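Clondmont to Replace Street Lighting on 10 Service Roads

CLONDMONT, March 2021 - The town of Clondmont has awarded a contract to Grorkix to replace aging street lights on 10 service roads and back lanes, with work to be finished by November.

The contract covers 500 fixtures and the wiring that feeds them. The old sodium lamps will be taken down and LED fixtures put up in their place, most of them on the existing poles. Poles that fail inspection will be replaced at the same time.

Residents and business owners have asked for better lighting on the lanes for several years. A survey mailed by the town last fall drew 2,885 replies, and lighting on side streets was the most common request after road repair.

"People use these lanes to get home from late shifts, and delivery drivers use them before sunrise," said Margit Åberg, director of public works. "The main streets were done first. Now we are getting to the rest."
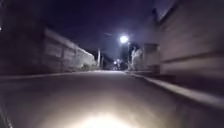 A narrow service road between a boundary wall and a neighboring building at night.

Work will be carried out in 3 phases, starting with the lanes behind the Rajput market hall. Each lane will be closed to vehicles between 9 a.m. and 3 p.m. on the days crews are present. Foot access to homes and shops will stay open. Notices with exact dates will be delivered to each address one week ahead.

The new fixtures are shielded to keep light off bedroom windows - a complaint the town received after the main street project. They will dim after midnight and return to full output before the morning commute.

"Our crews will finish and test one lane before they open up the next," said Anderson Xavier, project manager at Grorkix. "If a light shines where it shouldn't, we want to hear about it while we still have the truck there."

Old fixtures will be collected by Clukerico for recycling.

Plans for each lane can be viewed at the public works counter in town hall during regular office hours. Questions about closures or parking may be directed to Yao-tsung Pan, community liaison, Clondmont Department of Public Works.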